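Prep kitchen arm, six weeks in: effect on staffing and shift handover
23 comments

folov_ops
Posting this because the last thread on kitchen automation was mostly vendor numbers. Site is the Brarnavwood commissary, central prep for a group of cafes. We put in one arm in November, integrated by Heltance, to take over board and tray handling between prep runs. It fetches, places, returns. It does not cut anything and is not going to.

Before: board changes were done by whoever was nearest. On paper it was part of the porter role. In practice the porters were at the dish machine and the cooks did it.

After: cooks call a board from a button at the station. Average fetch is slower than a person. Cooks lose less time overall as they keep working while it moves. Porter hours were left alone, but the job content changed, and that is the part I would like opinions on.

tanline_maint
What is the fault rate? Fetch time is irrelevant if somebody has to clear it every hour.

folov_ops
Last full period was 287 calls, 2 of which needed a person to step in. Both were missed grasps. It stops and holds, the light goes amber, someone clears and resets. Those are calls during service only. I have excluded the setup period, which was much worse.

grommet44
Excluding setup is how every one of these numbers gets good. Who was clearing faults during setup, and was it in their hours?

folov_ops
Fair. The evening porter, Aldana Núñez, did most of it. It was in her hours, but the dish backlog was not adjusted for it, so in effect she did both. We changed that after the second week when she put it in writing.

grommet44
So the answer to "porter hours were left alone" is that one porter absorbed the commissioning work.

folov_ops
For two weeks, yes.

dishpit_dave
I work pit at a place with a similar cell. The thing I'd flag is where the job goes once it settles. I used to walk the floor, talk to the line, see what was coming. Now the stuff comes to me and goes away from me. Same pay, quieter, more standing in one spot. Not saying it's bad. It is a different job and I got no say in it.

tanline_maint
That is a layout problem more than an arm problem. Conveyor does the same to people.

dishpit_dave
Conveyor got put in by people who also didn't ask.

Share (2)

k_orrin
Question on grasping. Are the boards all one thickness? We tried this with mixed stock and the gripper was fine on the plain ones and inconsistent on anything with a groove near the edge. Ended up approaching from above instead of from the side.

folov_ops
Mixed stock. Wood on the bread and carving side, stored upright. Top approach, same as you. Side approach was never practical with our spacing. View from the wrist camera, fingertips over the top edge of a grooved board:
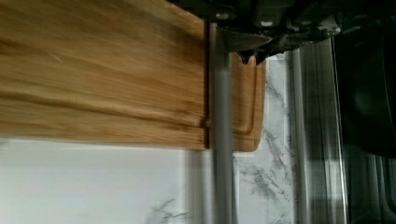

Hamish Sutherland: the spacing is what I would question. If storage is laid out for the gripper, the person covering during a fault has to work with that layout too. We spread our boards out for the robot and the manual fallback got slower, because the end of the row was out of reach for half the crew. Check reach height with your shortest porter before you fix anything to the wall.

folov_ops
Good point, and we did not check it. Storage height was set from the arm's envelope. I will measure it against the crew this week.

k_orrin
Also put the fallback procedure on paper and drill it. After a few months of the arm working, new hires will have never done a board change by hand at speed.

tanline_maint
I disagree with drilling it. It is moving a cutting board. If a new hire can't do that unassisted you have other issues.

k_orrin
Moving the board is easy. Knowing which board goes to which station, in what order, during a rush, is the part that gets lost. Our older cooks carried that in their heads and the call buttons replaced it. When the cell went down for an evening we had raw and cooked stations waiting on each other.

tanline_maint
OK, that I accept. That is a labeling job though. Put the assignment on the board and on the station.

folov_ops
We have station labels but not board labels. Adding it to the list.

grommet44
Back to the staffing question, which was the original post. What happens to the porter role at the next budget? With the fetch work gone, somebody will look at the hours.

folov_ops
Current position is that Aldana and the morning porter take over cell checks: start-of-shift inspection, fingertip wipe-down, fault log. It has been written into the role description. Pay grade is under review. I asked for it to go up one step and have not had an answer.

grommet44
Then I would not describe the job content as changed yet. They have the added tasks and not the grade.

folov_ops
Agreed. I'll update when the review is back.

dishpit_dave
Get them logged as trained by Heltance by name, too. We did the checks for over a year and on paper the vendor was doing them. When it came up for review there was nothing to show.

folov_ops
The training record is currently one line that says "site staff." I'll have it reissued with names.

Share (2)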